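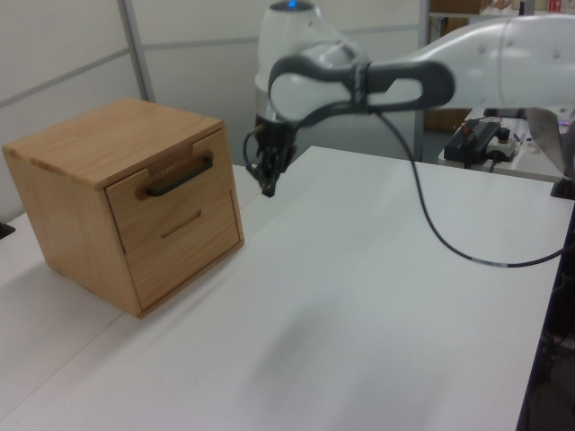
A robot arm beside a small wooden cabinet with two drawers. Both drawers are closed.

How does a robot open a drawer?

Opening a drawer is easy for you. You look, reach, grip and pull, and you can do it while talking to a friend. A robot arm has to be told how to do every part of it. The telling is done by software, a set of instructions that runs on a computer.

The software in this explainer is called Bamia. It has four parts: seeing, planning, moving and checking.

Seeing

A camera sends the computer a picture. To the computer, a picture is a very long list of numbers. Each number says how bright or what colour one tiny dot is. The tiny dots are called pixels.

The seeing part of Bamia has been trained on 1000 pictures of drawers and cupboards. In each picture, a person had marked the handle. From these, the software worked out which patterns of dots usually mean "handle". Engineers call this job perception.

Look at the two drawers in the photograph. The top one has a black bar across the front. The bottom one has a slot cut into the wood. A black bar on pale wood is easy for the software to find, as the dots change suddenly from light to dark. A slot is harder. It can look like a shadow, and shadows move when the lights do.

Planning

Next the computer needs to know where the handle is in the room. It gives the handle three numbers: how far along, how far across and how high up. The tip of the gripper has three numbers of its own. The gripper is the part with two black fingers at the end of the arm.

The planning part looks for a path from one set of numbers to the other. A straight line is the shortest path, but it may go through the corner of the cabinet. The planner tries many paths inside the computer, before the arm moves at all. Any path that hits something is thrown away. If no path is left after 30 tries, the planner stops and reports an error.

For a drawer, the planner also has to work out which way to pull. A drawer slides straight out. If the arm pulls at an angle, the drawer can jam - you may have found this out with a drawer at home.

Moving

An arm has several joints, rather like your shoulder, elbow and wrist. Each joint has a motor. The moving part of the software, called the controller, turns the path into orders for the motors.

The controller does not give one order and wait. It measures where each joint is, compares this with where it should be, and corrects the difference. Then it starts again. This is called a control loop. The loop in Bamia runs 60 times every second.

You use a loop like this when you carry a full cup of water. You watch the water, tilt your hand a little, and watch again.

Checking

After the pull, the camera takes another picture. Has the front of the drawer moved? If it has not, the fingers may have slipped, and the software goes back to the seeing part.

Jailson Honorato writes the checking part. In his first version, the software looked only at whether the gripper had moved back. It reported an open drawer even when the fingers had pulled away with nothing between them. The new version looks at the drawer as well.

Words to know

Controller: the part of the software that gives orders to the motors.
Gripper: the robot's hand.
Perception: working out what is in a picture.
Pixel: one tiny dot in a picture.

Try it yourself

Ask a friend to close their eyes and stand near a drawer. Give them orders such as "hand up 17 centimetres" or "close your fingers". Do not say "drawer" or "handle". Write down every order you use, then swap places and try the same list from a different starting spot.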